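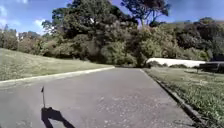 Daniyal Virk wants it said up front that the walking is more fun than it sounds, and that you should wear shoes you don't mind. He did the last round with us and he's coming back, so I'm letting him go first. I'd only add that you'll also need a hat.

Get Involved | Calls & Openings

Posted in March by Lurdes Paiva

So! We're looking for people to help us compare two drive controllers and a couple of camera setups on our outdoor path robot, and I'd love it if you were one of them. You don't need to know anything about robots. You do need to be okay with spending an afternoon outdoors, driving a small wheeled machine along a paved path and then telling me, in plain words, which version felt better in your hands.

A bit of background. I work at Preltik, and we've been building the same rover for longer than I care to admit. For most of that time it has run on one controller, which we call Imilov. It's dependable and a little dull. Last year Ertuğrul Soylu started writing a second one, Erov, which smooths out the steering and tries to guess where you meant to go when your thumb wobbles. On our own bench tests Erov looks great. But we all know the robot far too well by now — we lean into the turns before it makes them — and our opinions aren't worth much anymore. We need fresh thumbs.

What you'd be doing

You sit at a folding table with a screen and a handheld controller, and you drive by the video coming back from the robot. One run with Imilov, one run with Erov, same stretch of path, and you won't be told which is which. Then a short break, then the same again with a different camera. One of the cameras gives a wide view that takes in a lot of grass and trees and makes everything feel slower than it is. The other is tighter, and people tend to either love it or feel a bit boxed in. I have my own favorite and I'm not going to tell you what it is.

After each run you fill out a single page of questions. Was it easy to stay off the curb? Did the robot do anything you didn't ask for? Would you want to drive it for an hour? There's a big blank box at the bottom, and please use it. The most useful comment we got last round was "it feels like pushing a shopping cart that has opinions," and Ertuğrul changed two settings because of it.

We also have people walking beside the robot, and you can sign up for that instead if you'd sooner be on your feet. Walkers carry the stop button and a clipboard, and they note down where the machine drifted or hesitated. It's a nice job if you like being outside. This is the one Daniyal keeps asking for.

How long it takes and what you get

A session lasts up to 90 minutes including the breaks, and we pay 80 dollars for it, whether you drive or walk. If we have to stop early for rain or a dead battery you still get the full amount. There's coffee, and there's usually something baked, though I can't promise what. Sessions start at 2 in the afternoon so that the light is more or less the same for everybody. Shade and low sun do strange things to the video and we'd like to keep that out of the comparison as much as we can.

Who we're looking for

We have 13 places. I'd like a real mix, so if you play a lot of video games, great, and if you've never held a game controller in your life, even better, we're short on those. You should be 18 or over and able to read a screen comfortably outdoors (glasses are fine, so are contacts). Drivers stay seated the whole time. Walkers need to be happy going up and down the path at an easy pace, and the ground is paved but the edges are grass.

Sorry, but if you've worked at Preltik or at Cordeiro, who make our motors, we can't use you this time. Same goes if you live with one of us. My sister has already been turned down and she's still bringing it up.

A few odds and ends

The robot records video while it's driving, and we keep it so we can line up your comments with what the controller was doing. We don't film your face at the table. If you change your mind later, write to us and we'll take your runs out.

If you get queasy from moving video, tell us when you sign up. Some people do, mostly on the wide camera, and we can set you up as a walker.

Please don't bring dogs. I love dogs. The robot does not brake well for dogs yet, and neither controller is any better than the other at it.

How to apply

Send a short email to Rosário Gouveia through the contact form on this site and put "path drivers" in the subject. Tell her your name, whether you'd like to drive or walk, and how much gaming or remote-control stuff you've done — one line is plenty. She'll write back with open slots and directions to the parking lot. Questions about the controllers themselves can go to Ertuğrul, who will answer at length.

Arnaldo Frade is running the table this round, so he's the one to look for when you get there. We'll send everyone who took part a short write-up once we've picked a controller, and it'll include the blank-box comments, without names, unless you ask us to leave yours out.

We use cookies to remember your settings and see which pages get read. Accept all | Manage choices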